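Shop Notes from Festancombe
Jul 26, 2018

The hand-held grippers are up and running, and they're a joy

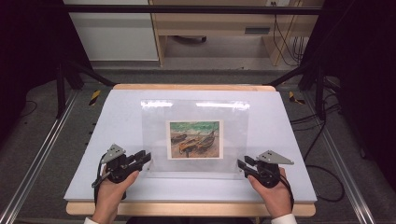 How the project got going

Back in February, Narendra Mishra stood up at the open evening and asked if anyone wanted to build a pair of grippers you hold in your hands. A few of us went home thinking about it, and by the next open evening there was a cardboard mock-up on the bench, held together with a lot of tape and a couple of bag clips. It was terrible and we all wanted a turn!

The idea is simple enough. You hold one gripper in each hand and do an ordinary job with them: pick up a cup, fold a cloth, move something from here to there. While you do it, the grippers log how far the jaws are open. Later on, that log can be played back on the arm we're building on the other side of the shop (we call the arm Hudau, and it is still missing a wrist). We get to find out what the jaws can cope with long before there's an arm to bolt them to, and you learn a huge amount in an afternoon of just trying to pick things up.

We named the grippers Cuautle, both of them together, after a long argument about whether a left and a right needed separate names.

What's in them

The bodies are black, with jaw fingers that angle inward, and each one carries a gray triangular metal plate with small round holes in it. Benedita Brandão drew the plate. She wanted somewhere to mount things we hadn't thought of yet, and she was completely right, because we've already moved the cable clamp twice and never had to drill anything new. Each gripper has its own black cable, which runs back along the hand and off to the logging box.

The cables have been the hardest part, and I say that as somebody who thought it would be the finger linkage. Our first ones were stiff enough to tug your wrist sideways whenever you reached across the board. Đức Tô swapped them for something much more flexible and added a loop of slack near the grip, and the difference is wonderful. You stop noticing the cable after a minute or so. If you build a set, spend your money there first.

The finger linkage took four versions. Version one pinched (sorry, Delia). Version two was fine until you squeezed hard, and then the tips crossed over each other like somebody's front teeth. The third was lovely to use and far too heavy. The one we have now is version three with most of the middle taken out, and the tips close flat against each other all the way down.

The work frame

Tài Hồ put the frame together out of silver aluminum extrusion, with black posts and a crossbar over the top. The board sits down inside it, on the floor, and we cover the board with a big sheet of pale paper before each session. The paper gives us a plain surface to work on, and you can write on it, which has turned into the shop's favorite way of leaving messages for the next crew.

There are yellow-and-black tape markers on the floor next to the board. Please leave them where they are! Tài lines things up against them, and getting everything square again is a fiddly job.

Working at floor level sounds like hard going, and for tall people it is. Bring a cushion. We tried it up on a bench first and the whole frame wobbled when anyone leaned on it, and down on the floor it stays put.

The picture stand

Our current favorite job is a clear acrylic stand with a little framed painting in it, fishing boats pulled up on a sandy beach. Delia Bustos brought it from home and it has become the thing everybody wants to try. Soft toys and sponges forgive you for almost anything. A smooth upright panel does not. You have to come at it from both sides, keep your two hands level, and close the jaws gently enough that one side doesn't push the whole thing into the other.

The acrylic is also a good test of your eyes. It catches the overhead lights along its top edge, and the first few times you reach for it you'll misjudge where the panel begins. I did, over and over. Slow down in the last inch, and watch the fingertips instead of the picture.

We've logged around 600 tries across all the jobs so far, and the stand is catching up fast with the cup. What we're seeing in the logs is that people get smoother quite quickly, and then get a bit sloppy when they start chatting. (The logs do not record the chatting. I checked.)

Things we'd do differently

Label both ends of both cables on day one. We didn't, and we spent a whole evening studying a left-hand log that was really a right-hand log.

Round off every edge your palm touches. The second pair of grips is so much nicer than the first, and all it took was some sandpaper and a podcast.

Keep the logging box off the floor. Cables pile up down there faster than you'd believe, and a stray foot will find them. Narendra is making a hook rail for the right side of the frame, where it's worst.

Save the bad runs as well. We deleted our early ones in a tidy mood and now we'd love to have them back to compare.

What's next

Hudau's wrist is the big one. The bearing we wanted doesn't fit the housing we printed, so Benedita is redrawing the housing with a little more room in it. Once it's on, we'll start with the easiest cup log we have and see what the arm makes of it. I can't wait, even if it throws the cup across the shop.

After that, Đức would like to put softer pads on the fingertips. He has 40 little squares of different rubber in a tin and intends to try every one, so if you enjoy squeezing things and writing down numbers, he's your man.

We're also sending the drawings to the group over at Plirkberg, who are starting on a set of their own. They've asked for smaller grips, for smaller hands, and we should have made those from the beginning. If their version works out we'll borrow it straight back.

Come and try them

You don't need to know anything about electronics or code. If you can use kitchen tongs, you'll be fine within a few minutes. We run in pairs, with one of you on the grippers and the other starting and stopping the log and calling out if a cable snags. Put your name on the sheet by the door and somebody from the project will get in touch about a time. Long sleeves are fine as long as the cuffs are snug, and please take off bracelets and watches.

Parts we could use, if you have any lying around: short lengths of extrusion, flexible cable, thin rubber sheet, and a second clear stand like Delia's. Leave them in the blue crate under the project shelf with a note saying what they are.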